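Give the small things a place

When people talk about a tidy office, they usually talk about desks and cables. I want to speak for the shared table, the one where people put down a cup and stay for seven minutes. In my opinion this table tells more about a workplace than any desk.

At Reltell we moved into our present room in February. There were 16 people then, and each of us had an opinion about the chairs. About tissues there was no opinion at all. A soft packet was left wherever the last person had used it: on the window sill, under a jacket, once inside the printer tray. My colleague Normunds Navickas bought a new one every week, and I am sure we owned five of them at the same time.

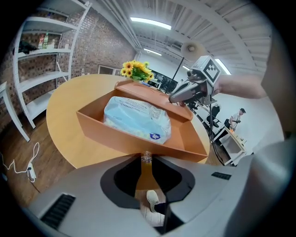

Last changed: July 15, 2026

An open box on a round table is a very modest solution. Ours is orange-brown, with low slanted walls and a higher back, and the packet lies in it so that anyone can see it from the door. There is no lid, and I would argue strongly against a lid. A thing with a lid is soon forgotten, and then somebody buys another.

I know the objection. A soft packet is already a package, so why should it need a box? My mother would ask the same. But a packet slides, it gets covered by papers, and people carry it away without thinking. A box stays on the table and reminds them where to return it.

I am less certain about the sunflowers. They are artificial, and for a long time I considered artificial flowers a little sad. Normunds likes them and says that yellow is good for a room with so many monitors. I have slowly come to his side. They ask for no water during holidays, and they stand behind the box without disturbing it.

What I would still change is the habit of using the table for everything else. Letters from Boyer should go to the shelf, and so should the Famar catalogs, even the thick ones. A shared table needs some free surface, or people will not sit down at it.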